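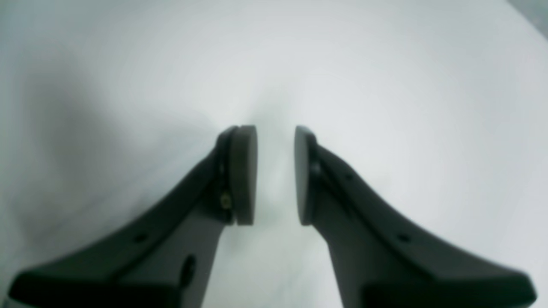
Two gray fingertips, nearly touching

Home Archive By thread By date Subscribe

Volasville Family Outings list
Subject: Re: Puppet theater in August, has anyone been before?
6/16/20

> Hello all,
> we are new in Volasville and I saw on the board at the library that
> the Triantafyllou puppet theater is planning to play outdoors in
> August, in the meadow at Cistow. Our children are three and six. Has
> anyone been to it in other years? I would like to know if it is too
> long for the little one, if we can bring a stroller, and if it is
> scary. The poster has a wolf on it with a lot of teeth. Also the
> poster says tickets "through Imov only" and I do not know what Imov
> is. Thank you for any advice.

Hello, and welcome to the list.

We have been to the Triantafyllou theater two times, once when our daughter was four and again last summer, so I can answer most of your questions. Please understand that this year many things will be different, and I only know what was in their letter to the people who bought tickets before.

About the length. The show for families was 50 minutes when we saw it the first time, and last year it was a little longer, with a pause in the middle. Our friends had a boy of two and a half with them. He watched very well until the pause and after it he wanted only to walk up and down the hill. It was no problem at all, other parents were doing the same with theirs. If you sit at the left side, near the path, you can go out without climbing over people.

About the stroller. You can bring it, but the meadow is not flat, and from the parking place to the stage you must go up a gravel road. I measured it once with my phone and it was 300 meters. With small wheels it is hard work. We carried ours for the last part. At the top there is a fence where strollers can stay during the show.

Now the wolf. I think it is the same wolf that they had in "The Seven Bells," which we saw last year. He is large, two people have to move him, and he comes from behind the audience, so the children at the back see him first. Some of them cried. After a few minutes he loses his hat and is afraid of a goose, and then everyone laughs at him. I would tell your three-year-old about the goose before you go. We did this with a neighbor's child and it helped very much.

Imov is the web site where the tickets are sold. I also did not know it before. You choose the day, you get a number, and at the entrance they look for your number on a list. Last year mine was 2215, and they found it only on the second try because the list was not in order. So it is good to come early, and to write the number on paper, as the telephone connection in Cistow is weak.

The letter said these things for this summer:

- They will sell up to 200 places for each evening. It was much more in other years.
- The benches will not be there. Every family brings its own blanket and sits inside a square painted on the grass.
- Nothing to eat will be sold. You can bring a picnic.
- The workshop after the show, where the children make a small puppet from a sock, is canceled. Our daughter is very disappointed about this one.
- If the county does not allow it, all money will be returned.

The price for a family was 17 dollars in the letter. I do not know if this counts for any number of children, so please look at the site before you trust me.

One more thing which I learned by mistake: the sun goes down behind the stage. In the first half hour you look directly into it. Hats for everyone! And when the sun is gone it becomes cold quickly, also in August, and the grass gets wet. We now take a plastic tablecloth to put under the blanket, and the children have long pants in the bag.

If rain comes they wait for 20 minutes and then decide. The first year we waited under a tree with our sandwiches, and then they played after all, with a big umbrella over the musician. I remember this better than the story of the play.

We would like to go on one of the first evenings. If you want, write to me outside of the list and we can look for a day when both families are free. Our daughter is six now too, and she can show your older one where to stand to see the puppets being packed in their boxes afterwards. It is allowed if you ask nicely.

With kind regards from the other side of the river,
a mother of one (and one dog, who must stay at home, dogs are not permitted in the meadow)

Contact the list owner | © Volasville Family Outings | Back to top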